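Grid-forming inverters on a weak feeder: notes from the Wivov site

12th November

I have been asked a few times why the tuning on the Wivov inverters took so much longer than the hardware work. The short answer is that the original settings assumed a stiff grid and the feeder at Wivov is weak. The long answer follows. It will mostly be of use to people who have a battery inverter at the end of a long line and are seeing voltage swings they can't explain.

Some background. My first degree was in electrical engineering, with a final project on induction motor drives. I moved to power electronics for the doctorate and spent most of it on current control for grid-tied converters. After that I worked at Vestergaard on filter design, and for the last few years I have been doing commissioning and control work, mostly on small battery plants. I mention this because my habits come from the converter side. People trained on synchronous machines would likely have approached the problem from the other end and might have found it sooner.

The plant

Wivov has one battery container and two inverters in parallel, each with an LCL filter, feeding a common low-voltage bus. A single transformer steps up to the distribution feeder. The feeder is overhead for most of its length and serves farms, a sawmill and a pumping station. The nearest substation is 38 km away by line.

The short-circuit ratio at the connection point, worked out from the utility's data, is low. It gets lower when a certain sectionalizing switch is opened and the area is fed from the other side. The connection study covered only the normal feeding arrangement. I don't think this was careless. The alternate arrangement is used a few times a year, for maintenance, and was not on the list of cases the study was asked to cover.

In August the utility opened the switch for line work. The plant was discharging at part load. After a few minutes the active power began to oscillate at 9 Hz, the amplitude grew, and both inverters tripped on overvoltage within the same second. They restarted after the standard delay and did it again.

What the logs showed

The inverter logs were of limited use. They record RMS values at a slow rate, and at that rate a 9 Hz oscillation looks like noise. The trip record is better: it keeps a short waveform buffer before and after the event. From that buffer I could get the three phase voltages, the phase currents, and the output of the phase-locked loop.

The PLL output was the first thing worth looking at. Its frequency estimate was swinging well outside anything the actual grid was doing. The utility's own recorder at the substation showed a nearly flat frequency over the same period. So the swing was local, and it was tied to the way the inverters were tracking the voltage at their own terminals.

This is a known problem. A grid-following inverter measures the terminal voltage, works out the angle, and injects current relative to that angle. On a stiff grid the injected current hardly moves the terminal voltage. On a weak grid it does, so the PLL ends up tracking a quantity that its own inverter is disturbing. If the PLL bandwidth is high, the loop closes around the grid impedance with too little phase margin. The current controller, which is much faster, then does exactly as it is told.

I had expected the voltage support function to be at fault, and I spent some days on that before I went back to the PLL. The reactive power droop was set steeply, and with two inverters regulating the same bus through the same transformer, there is a risk of them working against each other. That was a real defect and I changed it. It was not the cause of the trips. With the droop flattened, the simulated oscillation was slightly slower and grew at almost the same rate.

Model

I built the model in two steps. The first was an averaged model of one inverter with its filter, the PLL, the current loop and the outer power loop, connected to a Thevenin source. I swept the source impedance and looked at the eigenvalues. The mode of interest crosses into the right half plane at a short-circuit ratio a little above the value I had calculated for the alternate feeding arrangement. That agreed with the field record better than I had any right to expect, given that the cable data for the last section was missing and I had filled it in from a handbook.

The second step was the full switching model with both units. It runs slowly. I used it only to confirm that the averaged model was not hiding anything in the filter resonance. It was hiding a small amount. The damping resistor in the filter is a touch undersized, and there is visible ringing after a step. It dies out in a few cycles and I left it alone.

Sensitivity was what I would call ordinary for this class of problem. Raising PLL bandwidth made things worse quickly. Raising current loop bandwidth helped a little and then stopped helping. Changing the outer power loop did very little until it was slow enough to be useless for dispatch. The X/R ratio mattered more than I had guessed: for the same impedance magnitude, the more resistive line was better damped.

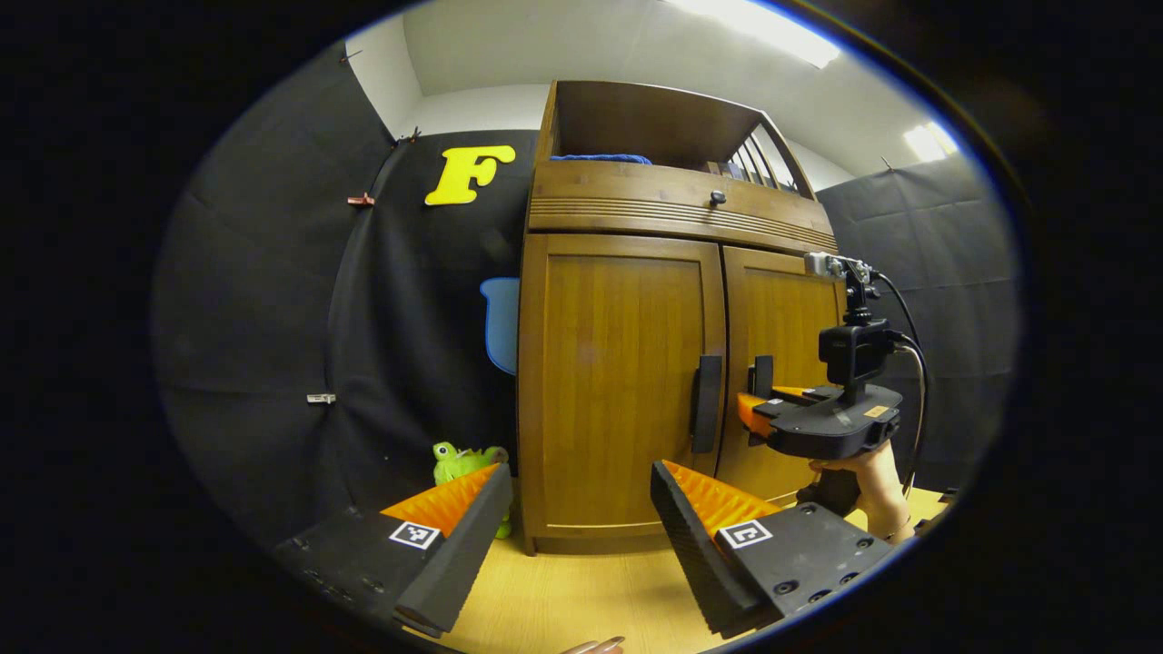 Halfdan Hedegaard

The simplest fix was to slow the PLL down. I reduced its bandwidth until the mode was well damped in the worst feeding case and then checked what had been lost. The loss is in fault ride-through. After a phase jump the slower loop takes longer to find the new angle, and during that time the current is injected at the wrong angle. The grid code gives 100 ms for reactive current to settle after a fault. With the slow PLL the simulation missed that limit for one of the unbalanced fault cases.

A scheduled gain was the next option. The idea is to estimate grid impedance online and pick the PLL gains to match. I have seen this work. I have also seen an impedance estimator take a motor start for a grid change and switch gains in the middle of the transient. The sawmill on this feeder starts large motors directly on line, so I dropped the idea.

Grid-forming mode

The inverters at Wivov can run in grid-forming mode. The manufacturer sells it as a firmware option, and the plant owner had already paid for it, with the intention of islanding the pumping station at some later date. In this mode the inverter sets its own voltage magnitude and angle, and the angle moves according to the difference between reference and measured power. There is no PLL in the main path. It is still used for synchronizing before the contactor closes, and then it is out of the loop.

The stability picture is close to reversed. A grid-forming unit is comfortable on a weak grid and gets touchy on a stiff one, where a small angle difference gives a large power swing. The weak case was now easy and the normal feeding case needed the attention. Virtual impedance takes care of most of it. I set the virtual reactance first, for damping in the normal arrangement, and then added a small virtual resistance to deal with a mode near the fundamental. Too much of the resistance couples active and reactive power, and the reactive sharing between the two units gets worse.

Current limiting was the hard part. A voltage source behind an impedance will try to deliver whatever current a fault asks for, and semiconductors do not allow that. The firmware offers two methods: a hard clamp on the current reference, and a variable virtual impedance that grows with current. The clamp is precise but effectively turns the unit into a current source during the fault, and it can lose synchronism if the fault is long. The variable impedance keeps the voltage source behavior but lets through a higher first peak.

I used both, with the clamp set above the level where the impedance takes over. The clamp then acts only on the first peak. Getting out of the limit cleanly after the fault took most of the tuning time. The power reference has to be frozen or reduced during the fault, or the angle runs ahead and the unit comes back into limit on recovery. The firmware has a parameter for this. The manual gives it one line and the wrong unit.

Site tests

The utility agreed to open the sectionalizing switch for a test window. We ran steps in active power at several levels, then steps in reactive power, with one unit and with both. I used a separate recorder at the low-voltage bus with proper sampling, because I did not want to depend on the trip buffers again. Tests took 14 hours, including waiting for switching permissions.

The 9 Hz mode did not appear in any of the records. The measured response to a power step matched the model in shape, with slightly more damping in the field. I put that down to load, which the model leaves out. The two units shared reactive power evenly at high output and unevenly at low output. The error is within the meter tolerance and I have not followed it up.

We could not stage a fault on the feeder. The ride-through behavior is therefore checked only in simulation and on the manufacturer's bench, with a grid emulator set to our impedance values. The bench results are acceptable for balanced faults and for the unbalanced case that had failed earlier. The recorder stays on site and is set to trigger on voltage dips, so the first real one will be captured.

Open items

The harmonic measurements need repeating. The fifth harmonic at the bus went up after the change of mode, which is to be expected, as a voltage source gives background distortion an easy path. It is under the planning level with both units running. I have no data for one unit alone at night, when the sawmill is off.

The protection settings on the feeder were made for current-source behavior from the plant. The utility is reviewing them. Until that is done the output is capped in the alternate feeding arrangement.

I am also rewriting the small script I use to pull the waveform buffers, which I keep under the name Groklow. It currently handles only this inverter family. A similar plant at Cemano uses an older controller with a different record format, and the header fields are not documented. If anyone has worked out the time stamp encoding on those, please write to me. The two words after the serial number look like a counter, but it resets at intervals I can't match to anything.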